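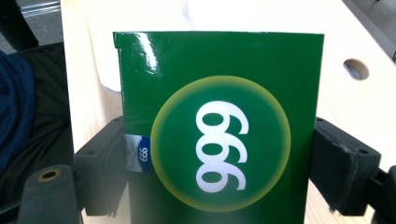 Notes by Macarena Pastor, Introduction to Packaging and Print, Unit 5
Handout for the Friday group

Search this site Enter keywords Go

Folding cartons: grain, creases and coatings

Last week we got as far as the paper mill, so today we pick up with the sheet itself. I love this part of the course, because once you know about grain you start bending every piece of card that comes your way (my family has asked me to stop).

1. Grain

Board is made on a moving wire, and most of the fibers line up in the direction the wire travels. That direction is the grain. Bend a square of board one way and it gives easily; turn it a quarter turn and it pushes back. The easy bend runs along the grain, with the fold parallel to the fibers.

Try it with the sample squares at the front. Mark the grain with a pencil arrow before you do anything else! Half the trouble we had with the Arrieta project came down to missing arrows.

For a tall carton, designers usually run the grain around the body, across the upright creases. The wide panels then resist bulging when the carton is full. It feels backward at first, since folding across the grain is harder, but that's what the crease is for.

2. Creases

A crease is not a cut. A blunt steel rule presses the board into a channel, and the layers inside let go of each other a little. When the panel folds, those loosened layers bulge inward in a neat bead and the outer face stays whole. Too shallow and the face cracks. Too deep and the board is weak before anyone has touched it.

Baltasar Peñalver kept 13 trial creases from his years at the Morkmont plant, all on the same board, and they're in the gray folder. Please run a thumbnail down every one. You'll feel the good ones right away, and two of them are wonderfully awful.

3. Coatings and curl

Water-based coating goes on quickly and dries quickly, and it can be matte or glossy. UV varnish is cured under lamps and can give a very high shine. Film lamination is a thin plastic layer glued over the print, tough and handsome but harder to recycle.

All three sit on one side of the sheet, and this is where curl comes in. Board takes up moisture from the air and swells, mostly across the grain. A sealed face and a bare back don't move at the same rate, so the sheet bends. Corners and loose flaps often show it first. In December, with the heating on, you can watch an uncoated offcut change shape between the start of class and the break.

4. Dark solids

Big areas of deep color look terrific and are a real test of a printer. Scuffs show, and so do cracks along the folds, where pale fibers peek through. A glossy finish makes the color look richer, though it also picks up every lamp in the store. Lilla Szűcs has a lovely set of proofs on this, with one ink under 5 finishes. Ask her to tilt them for you under the window.

For next time

Read the Stevska chapter on die layouts, up to the glue flap. Bring one flattened carton from home with the grain marked. Patricio Moya has the key to the sample room, 536, if you want extra board.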